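Wolgate, and the Matter of the Visitor Mooring

I had meant to write something useful this month about antifouling, and I may yet, but we have been to Wolgate and back and I would like to get it down while I can still feel my shoulders.

For those who have joined since the last grumble, the boat is called Lūse. She came with the name, and with the little line over the u, which no harbour office has ever managed to write down. We have been entered in various books as Louse, Luce, Loose and, at Dastgate, "Blue boat". She is a small, heavy, slow cruising yacht with a long keel, and she goes backwards in the way that a cow goes downstairs.

Danuta and I left Dastgate at half past five in the morning to catch the last of the ebb out of the river. This was my idea. The tide table said we would have 3 knots of it under us as far as the outer buoy, and the tide table was right, which made me unbearable until breakfast. After that the wind went round to the one direction from which we wanted nothing, and we motored. I don't mind motoring. You can make tea. Danuta minds it a great deal and sat up at the bow with her back to me in what I took to be a pointed manner, though she says she was looking for pot markers.

Wolgate, if you haven't been, is up a creek that dries. There's a sill at the entrance and a gauge on the post beside it, and you are meant to wait for two metres over the sill before you try your luck. We draw a bit under a metre and a half, so you'd think there was room to spare. There is, if you keep to the left of the withies coming in. The pilot book I use is old enough to put them on the other side. I have written the correction in pencil, in the margin, upside down, and I found it again that evening.

So we touched. Only softly, on mud, with the tide still making, and we were off again in the time it takes two people to stop speaking to each other. A man on the quay took off his cap. I thought that was a bit much.

The visitor moorings have been changed as well. It used to be fore-and-aft buoys with a pick-up line between them, which I understood. Now there is a pontoon with short fingers, installed by the people who run the yard, and the fingers are about half the length of any boat that would want one. You come in, somebody steps off smartly at the widest part of the boat, and then walks back to discover there's nothing to tie the stern to. Danuta managed it by passing a long line round the end cleat and back to our own winch. I managed it by saying "well done" several times.

The overnight charge went up in March and now includes water and electricity, whether or not you want either. The shower takes a token. The token comes from a machine in the chandlery, and the chandlery shuts at four. High water that day was at ten past six, and with that sill it's hard to picture the visitor this was designed for. We washed in the sink and ate at the pub, where the pie was excellent and the chips had seen things.

I went into the chandlery the next morning for a new shackle and came out with a shackle, a tin of Vavine, a hat, and a length of 8 mm braid I had no plans for. The Vavine is for the teak. Danuta pointed out that the teak on Lūse amounts to one handrail and a washboard, and that I now have enough oil for a tea clipper.
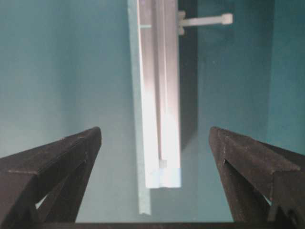 Hanna Borkowska wrote after I mentioned the trip in last month's comments: You want to stay off that pontoon altogether and anchor in the pool below the sill. Good holding in mud, no charge, and you can leave on any state of tide. Take plenty of chain, the stream fairly rips through there at springs, and don't go by the depths on the chart near the north bank. It has silted up badly. We dragged the keel through it for fifty metres last summer and I still hear about it.

I pass this on gratefully, if a little late. It would mean rowing ashore for the pie, and our outboard is in bits on the kitchen worktop, but I would row a fair way for that pie.

We came home under sail, all of it, on one long reach with the sun out and the sheets hardly touched. Danuta steered for over 3 hours and wouldn't give the tiller back. The log now stands at 1213 miles since we bought her, not counting the week it was clogged with weed.

Antifouling next time. I've got as far as buying the rollers.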